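Mulo: questions we keep getting

Maintained by Mireille Twal and Shadi Fakhoury, Letgate. Last touched March 29, 2019.

What is Mulo?
A method for teaching an arm to tidy a kitchen table from spoken instructions. We give it 95 recorded attempts per task and hope it picks up the good habits along with ours.

Why does your kitchen look like a toy shop?
Plastic fruit keeps. The ketchup bottle, the plate and the colander stay in the set because each one broke an earlier version of the method in its own way.

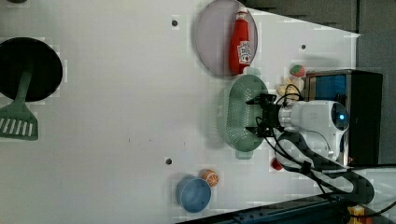
Does it need the overhead view?
Yes, for choosing what to go for. Once the gripper is close, the arm covers much of what matters from up there, so the wrist view takes over. The handover is learned, and it is the part of the paper reviewers liked least.

Why all the fuss about the colander?
Holes and glare. Our old depth step, borrowed from Naleck, read bright patches as gaps and gaps as tray. Mulo skips depth and compares five wrist frames in a row before it closes the fingers. 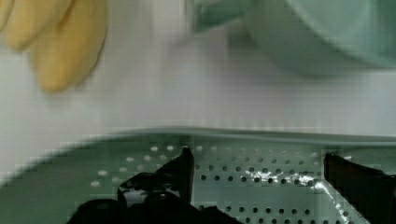 Wrist view over the perforated tray, fingers open, glare included.

How well does it work?
On the Diekmann task list, 2000 trials in all, it beats our November version on everything except cups. We have no theory about cups. Shadi has several.

Can I have the code?
Yes, write to Mireille. Please read the setup notes first, all of them, including the dull one on cables.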